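Section 4: Setting Up the Plovwood Facial Steamer for Home Use

Read this section fully before you fill the tank for the first time. The steps are the same for the table model and for the model with the folding stand. If you bought your steamer second-hand and the measuring cup is missing, please write to the Ollmont service desk and give them the part number 2271. They will send a new cup by mail.

Before you begin

You need the steamer, the measuring cup, distilled water, a mild face cleanser, and two clean towels. Tap water can be used in an emergency, but it leaves white scale on the heating plate, and the scale makes the steam come out in small hot drops. Small drops can burn the skin. Do not add oils, salts, or herbs to the tank.

CAUTION: Do not use the steamer if you have rosacea, open wounds on the face, a fresh sunburn, or if you had a chemical peel in the last month. Ask your skin doctor first.

4.1 Filling the tank

1. Put the steamer on a flat and stable table. Leave a free space of two hands behind it.
2. Check that the power cord is not connected.
3. Turn the tank to the left and lift it straight up. Some force is necessary the first time.
4. Fill the measuring cup to the upper line with distilled water and pour it into the tank.
5. Put the tank back and turn it to the right until you hear a click.

Note: If you do not hear the click, do not start the steamer. Take the tank off, dry the rubber ring with a towel, and try again. The ring is sometimes a little bit rolled at one side after shipping.

4.2 Adjusting the nozzle

6. Connect the power cord.
7. Point the nozzle away from you and from other persons.
8. Press the power button one time. The light blinks while the water is heating.
9. Wait until the light stays on. The first steam is not even, so let it run for one full minute before you come close.
10. Turn the nozzle toward your chair. The steam should arrive at the middle of the face — not at the eyes and not at the neck.
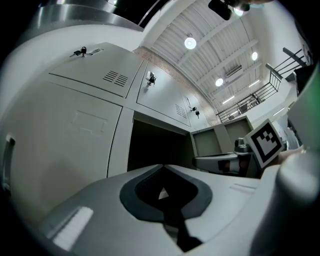 Reading time for this section: 4 minutes

4.3 Your first treatment

Clean your face with the mild cleanser and rinse it with lukewarm water. Take off contact lenses and all jewelry, also small earrings, for metal becomes hot faster than skin. Put one towel over your shoulders and keep the second one on your knees.

11. Sit so that your face is at two forearms' distance from the nozzle. Do not lean forward to feel more heat.
12. Close your eyes and breathe normally.
13. Stay for 4 minutes in the first week. If your skin is calm the next morning, you may stay for 6 minutes from the second week.
14. Press the power button two times to stop. Steam continues to come out for a short moment.
15. Dry the face by pressing the towel softly. Do not rub.
16. Apply your usual moisturizer while the skin is still a little damp.

A light pink color after the treatment is normal and should go away within the hour. If the skin stays red, feels tight, or itches, make a pause of one week and begin again with a shorter time. One treatment in a week is sufficient for dry skin. For oily skin you can do two, but leave three days between them.

CAUTION: Do not use scrubs, retinol, or acid products on the same day. The skin is softer after steam and these products go in more strongly than you expect.

4.4 After each use

17. Disconnect the power cord and let the steamer cool down for half an hour.
18. Pour out the water that remains. Never keep it for the next treatment.
19. Wipe the inside of the tank with a dry cloth and leave it open until the evening.

For removing scale, see Section 6. The Asante cleaning powder from our older models is not suitable for this tank — it makes the plastic cloudy.

If the light blinks quickly and no steam comes, the tank is empty or not seated correctly. Repeat steps 3 to 5. If the blinking continues, stop and contact the service desk with code 2583.

Last updated: January

Comments

Noemi Colombo
My steamer makes a gurgling noise at step 9 and spits a bit. Is the tank too full?

Ryota Nagano
@Noemi mine did the same when I filled it over the upper line. I poured a little out and now it is quiet.

Quang Lý
Could you please put the distance in inches? My forearms are long and my wife's are short, so we don't agree on where the chair goes.

Chiharu Kawaguchi
Step 3, turn to the LEFT. I turned it right for ten minutes.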